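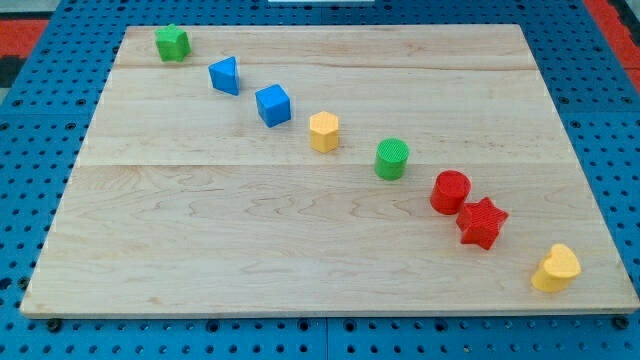
Jarnside > Boards > Lodges and Small Ships > Skamora River

Cabin or tent for the Skamora trip?
Started by Xinyi Fan, April 25, 2022

Okay, we finally put the deposit down on the Hadgu lodge and boat combo for August, and now I can't decide where to sleep for the first half! You get three nights on the river either way, then you pick between a tent at the bush camp or a cabin up at the main lodge. My two are six and eight, and the lodge says kids are welcome but is pretty vague on what there is for them to do between the morning and afternoon drives. I was thinking of packing something small, like those little plastic shape blocks you can line up on a wooden board, plus cards and coloring stuff. The tent is $357 more for the family (yes, more, for canvas). Has anyone done it with kids?

mudboots70
We did the tents two years ago with a seven year old and I'd do it again tomorrow. You hear everything at night, hippos included, and the guides walk you to dinner with a lantern. My daughter still talks about the lantern more than the lions.

hamcombe_hal
Gotta disagree with mudboots. The tents are lovely for couples. With two kids you're going to spend every evening shushing them, and the rule is no walking outside after dark without a guide, so a bathroom emergency is a radio call. Take the cabin and spend the difference on the private boat.

mudboots70
The bathroom is inside the tent, Hal. It has a flush toilet and everything.

hamcombe_hal
It wasn't when we went! Ours was out back behind a screen. Fair enough if they've changed it.

Xinyi Fan
Ha, okay, so that's one each. I'll email and ask about the bathroom. Does the luggage limit on the little plane count kids separately?

slowpaddle
Yes, each seat gets its own allowance, but soft bags only, they turned away a hard case in front of us. Also the boat cabins are tiny, so whatever toys you bring, keep them in one pouch. I'm with Hal on the cabin, mostly for the pool.

Xinyi Fan
There's a POOL? Okay, that changes things. Going to talk to my husband tonight.

Contact | Copyright Jarnside Boards | Back to top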